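Housekeeping and Linen Assistant (two posts)
Helent House, Grenmont
Part-time, 25 hours a week, permanent

Jendano runs furnished rooms for people who need somewhere to stay for a few weeks or months, mostly hospital staff on placement, students between lets and people waiting to move into a new home. Helent House is the larger of our two buildings in Grenmont. We are looking for two people to join the housekeeping team from March.

The work is bed-making, room changes and laundry. Guests look after their own rooms day to day and we go in once a week to change the bedding, and again when a guest leaves. Most rooms are small, with a single bed, a wardrobe and a desk, and there is not much floor space to work in. You will usually work alone on a room and with a colleague on the larger family rooms on the top floor.

What you will do

Strip and remake beds, including sheets, pillowcases, duvet covers and blankets.
Sort used linen into house linen and guests' own items, and take it down to the laundry room.
Load and empty the washing machines and dryers, and fold and shelve clean linen.
Wipe down surfaces, switches and door handles, and vacuum floors and mattresses.
Check blankets for stains, pulls and worn hems, and put damaged ones aside for mending.
Fill in the room sheet when you finish, noting anything broken or missing.
Help with the yearly stock check in the linen store, which holds 936 items.

Hours and pay

Shifts run from 9.30 am to 2.30 pm, five days out of seven, on a rota given out a month ahead. Weekend work is shared equally across the team. The hourly rate depends on experience and is given in the information pack. There is a paid break of 20 minutes in each shift, and we supply tunics, gloves and an apron. Shoes are your own – they must be flat and closed at the toe. Staff who complete their first year receive a 3,000-point credit on the Jendano staff scheme, which can be used for nights in any of our buildings.

About the bedding

A good part of the job is telling house linen from guests' own, and new starters find this takes a few weeks to learn. Many people bring things from home, and we do not mind how they dress their beds as long as the mattress is covered. You may walk in to a pink sheet with fine stripes, white blankets bunched up on top of it and a brightly patterned cloth hanging against the wall beside the bed. Feel through the folds before you lift anything, as smaller pieces of fabric get caught up in blankets and end up in the wrong wash. Guests' own items are folded and left on the bed or chair unless the guest has asked for them to be laundered, in which case they go down in a named bag. Hangings and curtains stay where they are.

What we are looking for

You do not need to have worked in housekeeping before. Training is given over your first 2 weeks, alongside a member of the Bermúdez Street team. You should be able to lift a full linen bag, use stairs throughout the shift and follow written instructions in English. We need people who are careful with other people's belongings and who will report a mistake when they make one. Experience in a laundry, care home or hotel is useful but will not decide who we appoint.

Both posts are subject to a basic criminal record check, which we pay for, and two references. One reference can be from a teacher, landlord or voluntary organisation if you have not been in paid work lately.

How to apply

Ask for an information pack and form at the Helent House front desk, open from 8 am to 6 pm. Completed forms can be handed in at the desk or posted to Housekeeping, Helent House, Grenmont. Please say on the form if there are days you cannot work. Interviews will be held at Helent House and include a short practical task, making up a single bed. Travel costs within Grenmont are refunded on the day – please bring your ticket or receipt.

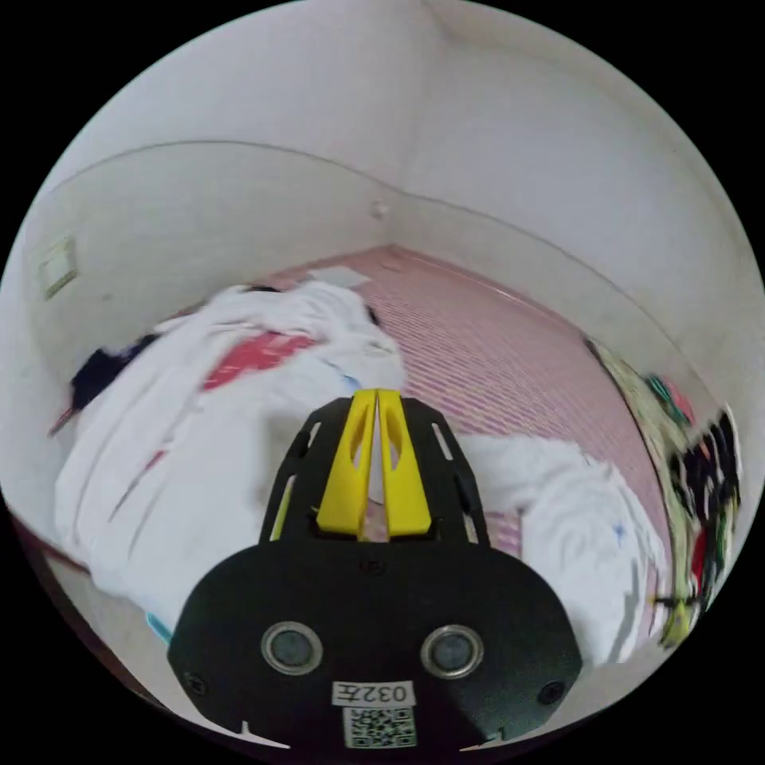 Room changes are timed, and applicants often ask about this at interview. We allow 25 minutes for a weekly change in a single room and longer when a guest has left. Crumpled blankets spread over both sides of the bed, as they are in this room, are shaken out and checked one at a time before the sheet comes off. If a room cannot be finished in the time allowed, write the reason on the room sheet and tell the shift lead, who will move the next room on the list to someone else.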